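Okimmont Robotics Open Day

The Okimmont Robotics Open Day is a yearly public event held in the town of Okimmont, where visitors can watch robots being programmed, tested and, on a good day, outsmarted by a five-year-old with a beanbag. It is run by the Adow Workshop, a training centre for automation trades, and takes over the whole of Halliday Hall and the yard behind it. Entry is free. The most recent open day, on 27th July, drew 2,294 visitors, the largest crowd in the event's history.

History

The open day grew out of a plain evening session for parents of apprentices. Elfriede Sutter, then a teacher of machine maintenance at the Adow Workshop, wanted families to see what their kids were learning, and she set up two arms in the lunchroom with a rope strung between chairs. People stayed well past closing time. The next session was moved to Halliday Hall and opened to anyone who cared to come.

For its first few years the event was held in January, in the school holidays, but the hall's tin roof made the heat hard on people and motors alike. It was moved to the cooler half of the year and has stayed there. The yard, once used only for parking, now holds the food stalls and the wheeled robots, which need the space.

Program

Doors open at 9 in the morning. The hall is divided into bays, each with its own crew of apprentices and at least one teacher, and visitors wander between them in any order they like. There is no set route and very little roping off, apart from the yellow lines painted around the larger machines.

The welding bay is the loudest and usually the busiest before lunch. Visitors stand behind tinted screens while an arm lays a bead along a steel joint, and the finished pieces are passed around once they have cooled. Next door is the sorting bay, where a small, very fast machine flicks coloured caps into bins. Children are allowed to feed the caps in by the handful, and there is always a queue.

In the yard, the wheeled robots run a course of ramps, gravel and shallow puddles. Anyone over the age of eight can have a turn at the controls. The course is rebuilt each year by the second-year apprentices, who are known to be a bit cruel with the gravel.

Cladum demonstration

The best-loved part of the day for many regulars is the Cladum demonstration, held in the side room off the main hall. Cladum is the Adow Workshop's teaching system for picking and placing objects. It has two halves: a real arm with a two-fingered gripper, bolted to a bench, and a simulated workbench where the same kinds of job can be tried on screen first. Apprentices spend most of their first term in the simulated half, where a clumsy move costs nothing more than a restart.

Gilberto Quintero, who built much of the simulated workbench, has led the demonstration since it began. He works without a script and takes requests from the floor. Visitors call out a task, he sets it up, and the room watches the attempt on a large screen. Failures get as big a cheer as successes, and there are plenty of both — Quintero has been heard to groan louder than anyone when a grasp slips.

A good deal of the talk is about how bare the simulated world is. New visitors often expect a full workshop, with shelves and clutter and tools hanging up, and are surprised by how little has been drawn. The plain setting is a teaching choice. Apprentices begin with a table, a wall and a wooden tray, and learn to judge depth and reach from those alone before anything else is put in their way. 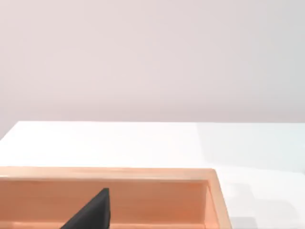

Reaching into a tray sounds like the simplest job in the world, and the demonstration does a lovely job of showing why it isn't. The gripper has to come in over the rim, keep clear of the side walls and stop short of the floor, all while leaving room for its fingers to open. Quintero likes to have the audience guess how close a fingertip is to the wood before he brings up the measured distance, and the guesses are often wildly off. People who do this work every day are fooled too, which pleases the children no end.

The second half of the session moves to the real bench. Up to 200 people can fit in the side room, and it fills quickly, so the demonstration is now given twice, once before lunch and once after.

Reception and later plans

The open day is well liked in Okimmont and has become a steady source of new apprentices. Several of the present teachers first came through the doors as schoolchildren, dragged along by a parent or an older brother. Sutter, now retired from teaching, still comes every year and runs the spare-parts table, where worn gears and dead motors can be had for a gold coin.

The Workshop plans to add a repair bay at the next event, where visitors can help strip down a gearbox and put it back together. Bookings will be needed for that bay only. The rest of the day will stay free and open to all, with parking on the oval beside Halliday Hall.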